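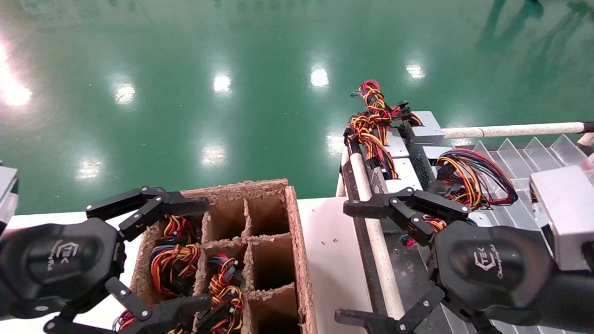

Bernice Mahama

Event Operations, Unit 3: Moving People To and From a Venue

Reading before class: chapter on site access, plus the Lostovdale packet. Bring the packet with you. We will mark up the map together.

1. Where the transport plan starts

Start with the program, then work backward. Write down when the first session opens and when doors open. Registration needs its own block of time before that. The last arriving coach should be empty before the busiest part of registration, so set its arrival time first and the departure time second. Students often do this the other way around and end up with a schedule that suits the hotel and nobody else.

Departures are harder. Guests arrive over a long morning but they leave all at once, usually right after the closing session. Plan vehicle numbers on the departure, even if it means a few coaches sit idle at breakfast.

2. Loops and single runs

A single run takes one group from A to B at a fixed time. Use it for dinners, site tours and airport transfers with a known flight.

A loop repeats the same circuit. Use it when guests are spread over several hotels. To find the gap between coaches, take the full round trip, including loading and unloading, and divide by the number of coaches on the circuit. Loading is the figure people leave out. Time it yourself if you can.

3. Worked case: Lostovdale

A trade meeting for 400 delegates, hosted by Briltik. The venue is at the edge of town and has 100 parking spaces, most of them held for exhibitors. Delegates stay at two hotels, the Wallden and the Amissah. The Amissah driveway is too tight for a full-size coach, so pickup is on the side street, and that street is closed to stopping until 9 a.m.

Questions to settle before you price anything:

Who walks guests from the Amissah lobby to the side street?
Where do coaches wait between runs?
Is there a step-free vehicle on every circuit, or only on request?
What happens to a delegate who leaves at noon?

The last one gets missed every year. A car on call is usually enough — but someone has to hold the phone number and have the authority to send it.

4. Signs and staff

Put a person at every pickup point for the first hour. Signs should name the event and the destination. Give drivers a printed sheet with the stop names exactly as they appear on the guest schedule.

For Unit 4

One-page transport plan for Lostovdale, due in September with the venue contract exercise. Kojo Ametepe is grading this section.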